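Carroll bakers question "souffle" label on mass-made cheesecakes

CARROLL, 03/03/2026 - The Otmont Bakers' Guild is asking shops and cafes to stop selling ordinary baked cheesecake under the name souffle, after a blind tasting in Carroll left its members doubtful that the word means much any more.

The tasting covered 10 cakes bought over the counter at full price, all labelled souffle, Japanese-style or "cloud" cheesecake. Only 3 had the whipped egg-white structure that the name promises. The other 7 were dense and sweet, and in the Guild's view could have been sold as plain cheesecake without a customer noticing.
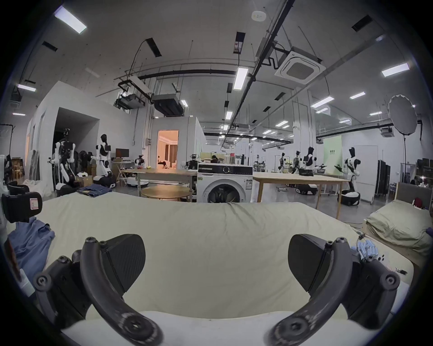
Prices did not help anyone pick the good ones. One of the better cakes was among the cheapest, and the dearest had a rubbery base and a strong flavour of vanilla essence. The Guild is not convinced by claims that imported cream cheese explains the cost, as none of the labels said how much of it was in there.

Guild spokesperson Hicham Hegazy said he had gone in expecting to be irritated and had not been disappointed.

"If you fold meringue through a batter and bake it gently in a water bath, you get a cake that sinks a bit and has to be eaten fairly soon," he said. "If it sits in a cabinet for a week looking exactly the same, I'd like to know what is holding it up. I did ask. I got a brochure."
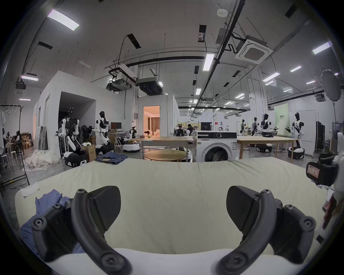
Sosonel, which supplies a cheesecake premix to cafes in the region, disputes this. The company said in a written reply that souffle describes a texture, that its customers are happy with the product, and that most cafes have neither the staff nor the oven space to separate eggs every morning.

The Guild accepts the point about staff. It is less sure about the texture. A sample made from the premix, baked to the directions on the bag, was tried alongside the shop cakes and placed near the bottom for lightness - though it did brown nicely.

A set of plain guidelines has been drawn up for any business that wants to use the word. Egg whites should be whipped separately, the baking date should be on the label, and the cake should not need gelatine to stand. There is no logo and no fee, and the Guild doubts a sticker would have changed anything.
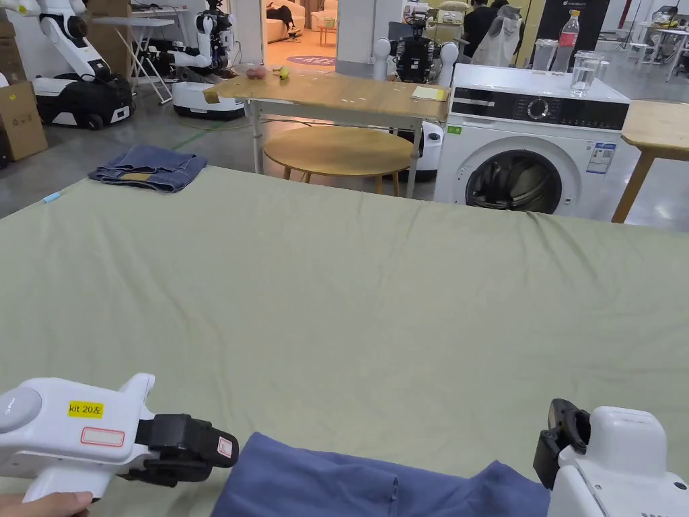

A first version of the guidelines went out in December to 400 bakeries and cafes between Carroll and Ultdale. Replies have been slow. Several businesses said they would "look at the wording", a phrase the Guild has heard before, mostly about sourdough.

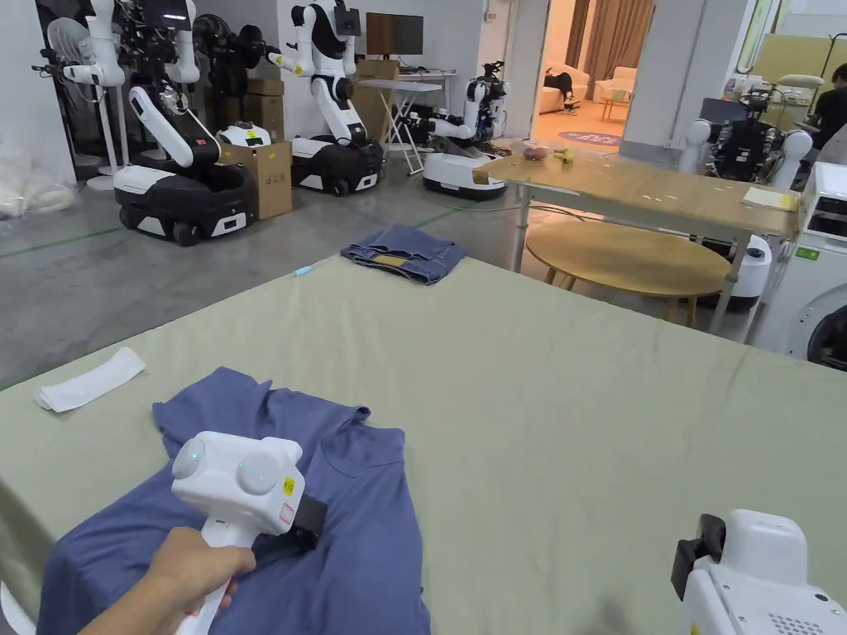

One Ultdale cafe owner wrote back that her customers ask for the jiggly one and have never once used the word souffle, so she would happily take it off the board if somebody else paid for the new board.

The Guild has no plans to do so. The guidelines and the full tasting notes are available on request from the Otmont Bakers' Guild office in Carroll.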